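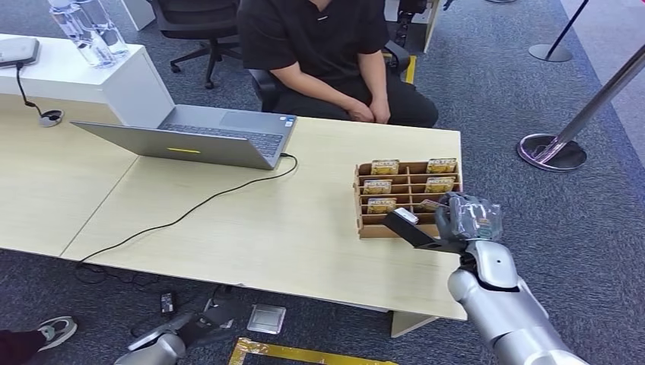
Slide 2: Where the stock goes

Start with the stockroom at Kulley. Wholesale tea, two floors, one freight elevator that stops working every November. Ask who in the room has worked a stockroom. Wait for hands.

When I started there we had 756 product lines and put them away alphabetically. Kistar next to Kuvano, Marwat on the shelf below. Fine on paper. The trouble is that Kistar sells all day long and Kuvano sells before the holidays, and they had the same amount of shelf at the same height.

Slide 3: Walking

Show the floor plan. The red line is one picker, one morning, up to the lunch break. Let people look at it before talking.

Most of that line is the trip between the packing bench and the far wall. We kept our best seller on the far wall because it had always been there.

Slide 4: What we changed

Fast lines moved to the shelves nearest the bench, between knee and shoulder. Slow lines went upstairs. We dropped the ones that hadn't sold in a year and got down to 576.

Small packets went into divided boxes, one product to a compartment, open at the top. Before that they lay in deep bins and people dug for them. Mention that the dividers were cardboard at first and a lot of them still are.

Labels: shelf number first, product name second. Expect a question on this. New staff find a number faster than a name they have never seen before.

Slide 5: What went wrong

Don't skip this one if time is short – skip slide 6.

We moved everything over one long night and did not update the order sheets until morning. Orders went out with Marwat green in place of Marwat black. Returns took weeks to clear.

Also, we left no spare shelf. The first big delivery after the move was 2000 cartons, and it sat in the corridor.

Slide 6: Recounts

Short. We count a few shelves every day at 4 p.m. and no longer close for a yearly count. Show the sheet.

Slide 7: Questions

Handouts are on the table by the door. If someone asks about software – we used a spreadsheet, and still do.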